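Does the daily planner app earn its keep?
May 26, 2019 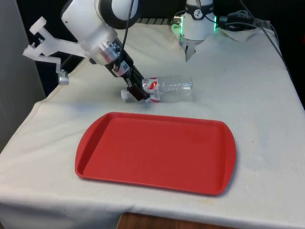

White robotic arm holding a crushed plastic bottle by the middle.

I've been using Fillix since January, when Ylva Lindholm talked our whole office into it. She had read a book by Arvid Fagerlund about "time fencing," where you chop the day into blocks and give every block a job. Fillix does the chopping for you. You type in your tasks, it looks at your calendar, and it hands back a day with no gaps in it.

I didn't like the look of that then and I don't much like it now, but I said I'd give it a fair try.

The first week was fine. I answered email at nine and at three and the rest of the time I left it alone. Then a client at Dahlgren moved a call up by an hour and the app rebuilt my afternoon. It put "write proposal" in a slot of 40 minutes at the end of the day. I have never written a proposal in 40 minutes. Who has?

Fagerlund claims in chapter two that his method saves 75 minutes a day. I went looking for where the number comes from and found a survey of 700 people who had all paid for his course. They were asked how much time they felt they had saved. That's a mood, and I would like to see somebody hold a stopwatch.

What I can say is that I spent a lot of time feeding the thing. Every small job had to be typed in, given a length and dragged somewhere when it ran over. On paper I'd cross it out and move on. Ylva says I'm entering too much detail, and she may be right - she does seem to get out the door earlier than I do. She also got out the door earlier than I did last year.

Before Fillix we had Viva, and before that a shared spreadsheet that Gandham still uses for the billing work. It has 2,000 rows and it's ugly. He finds things in it faster than I find them in the app.

I'm keeping the two email slots. The rest of my blocks I deleted this morning, and the app has already sent me a message asking if I need help planning my day.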